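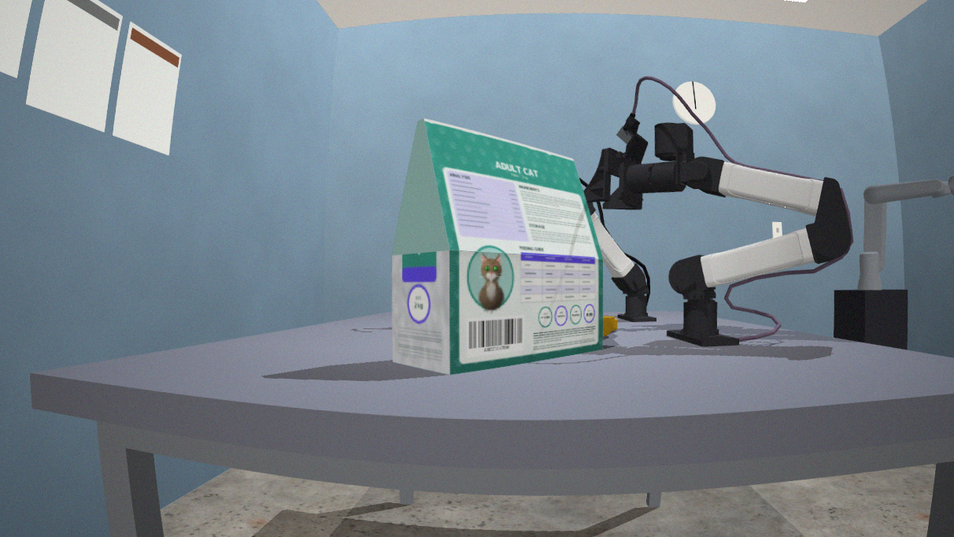 Adult cat carton, gable top, teal over white.

1 September 2022

Carton board humidity trial, Skasimside store. Day 3 of the damp cabinet.

Weighed all the Oberholzer blanks first thing. Starting pack was 2,235 g, now reading 3,096 g on the big scale?? Can't be right, re-zeroed, same again. Think the tray got left on. Take tray weight off tomorow before anyone plots it.

Cabinet still set to 50 % RH, not the higher figure on the job sheet. My fault, read the June sheet. Changed over before lunch, so treat everything up to now as a control run.

Glue seams: Flokness hot melt holding on the long side seam, fibre tear right along. Top seam poor, peels clean with a thumbnail. Same complaint as the Prendanstead lot. Suspect the varnish runs into the glue area, need the die line from the printer to check. Colour no different to the retained sheet as far as I can see under the tube light.

Creases OK across the grain. With the grain, cracking on the outer liner at the gable fold, teal worse than white. Heavier ink coverage maybe. Cut a few unprinted and try agian.

To do
- tray weight
- ring Prendanstead re die line, ask what varnish
- order more desiccant, the grey tub is empty
- label the control blanks, pencil not marker, marker bleeds
- whoever has the good crease gauge, bring it back to the bench please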